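4. Revenue-Sharing Terms and the Timing of Host Community Payments

4.1 Scope of the agreements

Each casino operator in the study area is bound by a host community agreement with the municipality in which it is licensed. The agreements are separate from the state gaming tax. They cover road work, police overtime, water and sewer capacity, and, in the case of Puscombe, a housing fund. The state regulator receives a copy of each agreement but does not approve its terms. Enforcement is left to the parties.

We obtained the Geverthorpe and Puscombe agreements, together with all amendments, through public records requests. The Geverthorpe agreement sets a fixed annual payment with an inflation adjustment. The Puscombe agreement ties the payment to gross gaming revenue, subject to a floor. Both define gross gaming revenue as the amount wagered less the amount paid out in winnings, but they differ in their treatment of promotional credits. Geverthorpe does not need to address the credits, as its payment does not depend on revenue. Puscombe excludes them from the base up to a cap, and the cap has been amended twice.

4.2 Coding of clauses

The two agreements and their amendments were split into 220 clauses. Lepik and Sleiman coded the clauses independently, using the scheme developed by Mansour for lottery retailer contracts. A clause was coded as a payment term if it changed the amount, the due date, or the recipient of any transfer. Clauses that only restated a duty already imposed by state law were coded as declaratory and left out of the later analysis. Disagreements were settled by discussion with Saliba.

Most of the disagreements concerned reopener clauses. These allow one party to ask for new talks if a competing casino opens within a stated distance. A reopener does not by itself change a payment, but it affects how firmly a town can budget for one. We coded reopeners as payment terms when they named a consequence for failed talks, such as arbitration or an automatic reduction, and as procedural terms when they did not. Under this rule the Puscombe reopener is a payment term and the Geverthorpe reopener is procedural.

4.3 Effect of a competing license

The distinction became important when the regulator granted a license to the Riron property, located across the county line. The Puscombe operator invoked its reopener in September, before the new property had begun taking wagers. The town argued that the clause could be triggered only by an opening, and that a license was something less. The arbitrator agreed with the town on the wording but allowed the operator to file again once gaming began. Payments continued at the existing rate in the meantime.

Geverthorpe received a request for talks in the same period. The town declined, and the agreement gave the operator no further step. Its payment schedule was unchanged. The operator later withdrew its plan to add a second parking structure, although the minutes of the planning board do not link the two matters, and we draw no inference from the sequence.

Yousafzai argues that revenue-based agreements expose towns to a risk they are poorly placed to manage. Our reading of the Puscombe budget documents supports this in part. The town placed the expected decline in a reserve line and postponed more than 200 hours of scheduled road maintenance. It did not reduce the housing fund, which is protected by a separate clause. A fixed payment would have avoided the adjustment, but it would also have produced less income in the years before the Riron license was granted.

4.4 Limits of the comparison

The agreements were signed under different economic conditions and by operators of different size. The Zoubi resort, which lies on tribal land, makes payments to its neighboring towns under a compact and was excluded, as compact payments pass through the state and are not negotiated locally. Unrecorded concessions, including discounts on police details and informal hiring promises, are not captured by the coding. The results should therefore be read as a comparison of written terms.

Figure 2. Rendered view: upright two-fingered gripper, yellow wall, and poster of a van.
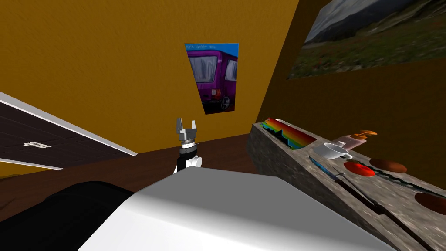

5. Data Availability

The coded clauses and the coding manual are available from the corresponding author on request.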